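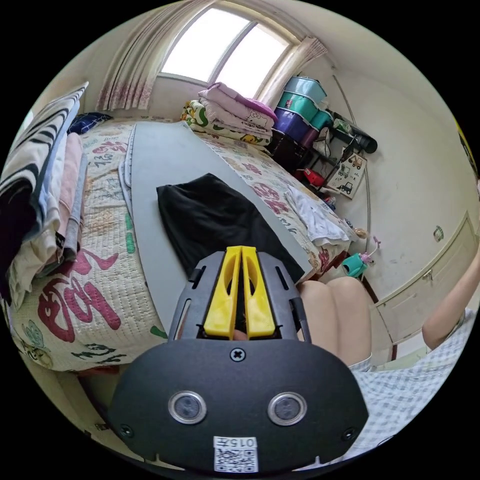
Photo: Bunddale Community Help / member upload

Own-label biscuits — change of supplier, do I need new packaging?

Posted in Food & Small Producers

Hi all, quick one hopefully. We run a small tea room and sell our own branded shortbread in boxes. Up to now it's been baked for us by Kilton, box says "made for" us plus our address. They're stopping small runs in February so we're moving to a baker over in Trelley. Recipe nearly the same but they use a different margarine and there's soya in it, wasn't before.

I've got 80 flat boxes left, already printed. Can I use them up with a sticker over the ingredients or do they all have to go in the bin? Also the new baker wants a minimum of 26 cases per order which seems a lot for a place our size. Is that normal?? Can't get anyone on the phone at the council. Thanks in advance

tearoom_trelleyroad

stickers are fine, we've done it for years. just make sure they dont peel off

biscuit_tin_bill

Stickers can be OK but please be careful with this one, it's an allergen change so not something to bodge.

The old ingredients list has to be completely covered. Not half showing, not see-through labels. New list goes on top, soya picked out in bold or capitals the same way as your wheat and milk. Get the full spec sheet from the new baker in writing before you print anything — don't go off an email saying "it's the same bar the marg". Ours turned out to have a different raising agent as well.

Check the rest of the box too. If it says "soya free" or has an old nutrition table on it, that needs covering or changing. Nutrition will have moved a bit with a new fat. Weight the same? Best before worked out the same way? Ask them. And if there's a Kilton batch code printed on, that can't stay, you need the new baker's code so you can trace a box back if there's ever a problem.

Regulars are the other thing. Someone who's bought your shortbread for 5 years isn't going to read the back. We put a "new recipe, now contains soya" flash on the front for the first few months and a card by the till. Tell whoever serves as well, they'll get asked.

On the minimum, 26 cases isn't mad for a contract baker but do ask if they'll split it. Ours let us take delivery in 4 drops and pay for each as it came. Shelf life matters more than the number really, no good having a bargain if half of it's past its date by Easter. Ask how much life is left on the day it lands with you.

We used Singhal for the labels, small runs, decent glue. Do a test box first and leave it somewhere warm overnight to see if the edges lift.

Keep trying the council, email is better than phone. Send them a photo of the finsihed box and ask them to confirm.

oatandcrumb

Thanks both, esp the bit about the batch code, hadn't thought of that. Have emailed the baker for the spec sheet and asked about splitting the order. Will hold off on the labels till it comes.

tearoom_trelleyroad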